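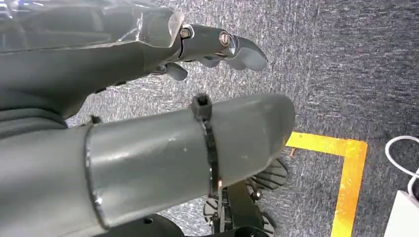

Can a robot hand do household or shop-floor chores yet?

A few of them, slowly, and with a person close by. The Rukton hand will pick up most things that a person can lift with one hand and that hold their shape. It is poor at cloth, thin film and anything that has to be wiped, scrubbed or folded. Buyers who want a machine to run a kitchen or a stockroom unattended should wait.

Rukton jointed hand, right or left
Supplied by Trurkov
Page last revised April 3, 2025

What it is

The Rukton is a jointed hand with a thumb and fingers, sold for fitting to an arm you already own. It is meant for workshops, colleges and small firms that want to find out which of their jobs a machine could take on. We don't sell it as a domestic appliance and it has not been approved as one.

What it does well

Picking up boxes, tins, bottles with the lid on, and hand tools with a straight handle.
Moving items from a bench to an open shelf at chest height.
Holding a part still while a person works on it.
Pressing large buttons and pulling bar handles on drawers.

Maximum load is 2000 g with the hand closed round the object. For a fingertip grip, halve it.

What it does with help

Tidying a table is possible if the items are spaced apart and the arm has been shown each type beforehand. Allow up to 20 seconds for each item. Loading a dishwasher works for mugs and fails for most cutlery. Opening cartons works once a person has cut the tape.

Kristof Meijer runs the test bench and keeps the list of chores. A chore goes into the first section when the hand completes it 20 times in a row without being touched. Sweeping was taken off the list last July. The hand could hold the brush but the arm kept losing the floor, and a longer handle made it worse.

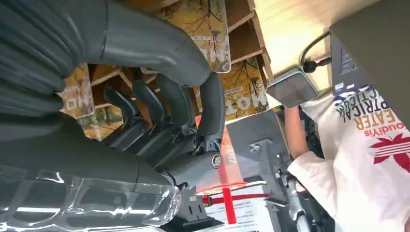
Packing is the job customers ask for most, and it is still a mixed one. Putting a rigid item into a box is fine. Closing the flaps is unreliable. Bags are the weak point, as the fingers can't tell one layer of plastic from two, and we would not quote for a bagging job at present.

Shop floor or home?

Shop floor, for now. A bench stays where it is and the same parts come past it every day. In a house the chairs move, the light changes and someone leaves a sock on the stairs. Shobha Thomas had the hand on trial at Naidu, a small parts packer, and kept it for one station out of the four she tried. Her report is available on request. She puts the set-up time at two days per station, which matches ours.

Fitting

The wrist plate takes the standard Grido adaptor. Other adaptors can be made to order; send a drawing. Keep cables clear of the wrist through its full turn before tightening anything. Power supply is not included.

Care

Check the finger joints once a week if the hand is in daily use. Wipe with a dry cloth. Do not use it in a sink, with hot pans, or near food that isn't wrapped.

Warranty and spares

The hand is covered for 12 months. Fingers can be bought singly and changed with a hex key. The thumb has to come back to us.

Orders and trial loans: Glória Lobo
Technical questions: Murali Pinto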